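Search this site Search Enter keywords Go

Equipment planning: frequently asked questions

Answers for schools, training centres and small labs budgeting for a Furov hand-held gripper station. If your question isn't covered, write to Rochelle Fitzsimmons in the Flallamham office.

What does a basic station include?

Two hand-held grippers, their cables, one wrist of spare fingertip pads and a carrying case. The table, the work surface and the objects you practise with are yours to supply. Most first tasks use everyday things you can get from a stationery shop, such as a framed whiteboard and a marker.

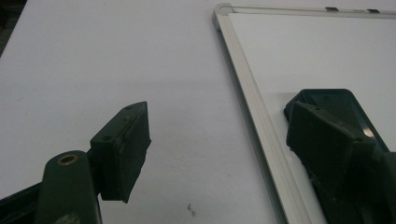 Photo: Furov / Flallamham office

How much should we set aside?

A pair of grippers is $1550. The Dosent software licence is $868 per year and covers one station. Both prices are before tax and freight. Add a line for consumables as well: markers, erasers, replacement pads and tape come out of somebody's budget, and it's easier if they have their own code.

Can we buy one gripper now and the second later?

Yes, but single units cost more than half the price of a pair. If you expect to do any task where one hand steadies an object while the other works on it, buy the pair.

What kind of table do we need?

Any steady table that doesn't rock. We suggest laying a plain, pale board over the top so that small objects are easy to pick out and the tabletop doesn't get marked. Leave enough board showing on both sides of the work to set a gripper down. Shiny surfaces are fine to work on, though they do show reflections of the fingers, so try your lighting before you fix anything in place.
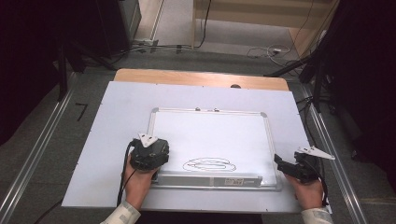 Cable length is the other thing to measure before you order. The standard cables suit a person standing at the table with the computer close by. If your computer has to sit against the far wall, ask for the longer set on your quote. Changing cables after delivery means sending the grippers back to us, and you will be without them for a couple of weeks.

Do we need an electrician?

Not for one station. It runs from an ordinary outlet through a power strip. For three or more stations in one room, ask your building manager what the circuit can carry before you place the order.

How long do the fingertip pads last?

It depends on what you handle. Smooth plastic and metal are easy on them, and rough timber wears them quickly. Pads are sold in packs of 9. Schools usually go through 2 packs in a year of regular classes.

Which model are the Ritchie grippers, and will they work with our Furov cables?

Ritchie is our older range. The plugs are different and there is no adapter. If you have Ritchie units in good order, keep them on their own station and budget for them separately.

Can we try before we buy?

We lend a demonstration pair for two weeks. You pay the freight both ways and we take it off the invoice if you go ahead. Bookings for the end of the financial year fill early.

When should we order?

Allow six weeks from purchase order to delivery. Our warehouse closes for part of December, so orders that come in late in the year are shipped after the break. Quotes are good for 60 days and can be renewed once at the same price.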